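December 2024

Couldn't sleep again so I'm writing this at the kitchen counter with the good lamp on. Choir was long tonight. We ran the Vestatetti piece top to bottom four times and I still come in early on page six, every single time, like a dog who hears the car before it's in the driveway. I marked it in red pencil. Then I marked the red pencil in blue. Didn't help!

So, the concert. We've sold 221 tickets and the hall at Ciltamside holds 400, which sounded awful to me until I remembered that last year we had way fewer than that with the same amount of time to go, and half the town just walks in at the door anyway. Still, I lay there doing the math. The hall wants the balance before we sing, and I keep thinking we should've stuck with the church, drafty as it is. The church has that echo that hides everything. Ciltamside hides nothing - you can hear a page turn from the back row.

My throat is the other thing. It's been scratchy since the weekend and I've been living on tea with honey, plus mints, plus that awful licorice spray from Siriwardena's on the corner (the pharmacist swears by it, and I swear at it). I went through most of a bag of mints just in the second half tonight. The altos have started holding out their hands when I sit down.
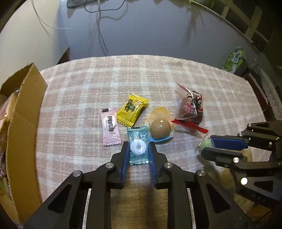

My sister thinks I should skip the mints altogether and just stop talking for two days before a concert, which she says is what she did back when she sang and she never once lost her voice. I told her two days of silence would kill me faster than any cold. She said fine, then at least quit singing in the car. I might try that one. Maybe.

What else. The folders came, finally, the black ones from Unora, and they're nice but the elastic is so tight you have to wrestle each page in. I've got 70 of them stacked in the hall closet and I have to label every one before the dress rehearsal. I did a handful tonight and my handwriting was already going downhill. Also my black skirt has a mystery spot on the hem and the cleaners are closed for the holiday, so it's me and the dish soap tomorrow.

I do love the slow carol, though. When the basses drop out and it's just us and the sopranos, I get goosebumps all the way up my neck, even in that cold rehearsal room with my coat on. We sang it at the end tonight with the overhead lights off and only the piano lamp, and I came in right where I was supposed to. Not page six, but I'll take it.

Okay, it's late. Gargle, bed. Need to call the hall in the morning about the risers.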